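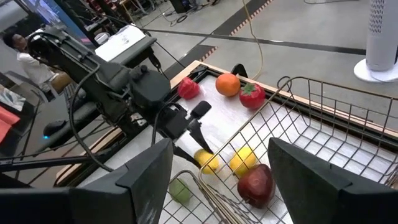 Srour Hand Citrus Press, large size
Review by Hanan Smadi

I bought this press in July, after my old plastic one broke in the handle. I make lemonade with mint for my family almost every day in summer, and on Sunday for more people, so I need a tool that does not tire the hand. I have used the Srour for seven weeks now and I want to write what I found.

The press is the folding type, with two long handles and a cup with holes. It is cast metal with a gray coating. On my kitchen scale it shows 595 grams. This is heavy for a hand tool, and my mother-in-law does not like it for this reason. For me the weight is good, it feels strong and it does not bend when I push.

You put the half lemon with the cut side down, toward the holes. I did it wrong the first two days, because the fruit seems to fit better the other way, and the juice came up on my shirt. The paper in the box has a drawing of this but it is very small.

How much juice? I did one test with care. From six medium lemons I got 288 ml with the Srour. The next day I bought six more from the same shop, same size as well as I could choose, and with my glass reamer I got less, and I had to take out seeds with a spoon. It is only one test and lemons are different from each other, so please do not take it as science. But the skins from the Srour were very flat and I could not get more out of them by hand.

Seeds stay in the cup. Small pieces of pulp go through, which I like. If you want clear juice you will still need a strainer.

Limes are fine. Oranges do not fit, even the small ones, except if you cut them in quarters, and then they slide. The box says "for all citrus" and I think this is not correct.

Cleaning is easy if you do it immediately. If you leave it for one hour the pulp becomes dry in the holes and you need a brush. The seller says dishwasher is okay. My friend Ghada Qudah has the same press and washes hers in the machine, and the coating near the hinge has started to come off on hers. Mine I wash by hand and it has no damage until now.

The hinge made a noise in the third week. I put one drop of cooking oil and the noise stopped.

I paid 85 at the Jermont store in Tedbridge, with the small brush included. Online it was a little cheaper but the delivery made it the same. There is also the Skustska press, which costs half. I tried it in the store and the handles are short, so you need more force. For somebody who uses two lemons in a week I think it is enough.

I would buy the Srour again. I take away one star for the coating and for the oranges.

4 out of 5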